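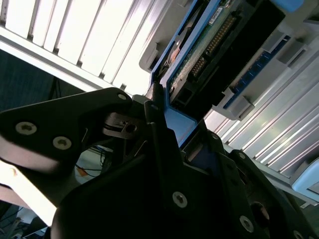
**Drive bay check, rack 16 - Trerero server room**
Date: 18 Dec 2019
Checked by: Doaa Abdel Hamid
Second check: Ferenc Vörös

- [x] Backup confirmed before any drive is touched. *Senyo sent the confirmation by mail.*
- [x] Blue caddies: rails straight, no cracks. *One rail had a small scratch, I accept it.*
- [x] Drive sits flat in its caddy, mounting screws tight.
- [x] Gold pins on the connector clean and not bent. *Please do not touch them with fingers, also not with gloves.*
- [x] Caddy enters the bay straight, without force. *If it stops early, pull it out and look inside the bay first.*
- [ ] Label readable on every drive. *Not passed. On several drives the print is too weak to read. Nawal Fawzy will print new ones.*
- [x] Empty bays closed with a blank cover.
- [ ] Spare caddies in the cabinet: 2 needed. *Only one found. The order is open since November, number 2148.*
- [x] Floor in front of the rack free, 900 mm minimum. *Boxes were standing there in the morning - now removed.*

Open points go to Ayman El Sherbiny. The rack can stay in use, but the labels must be finished before the next drive change.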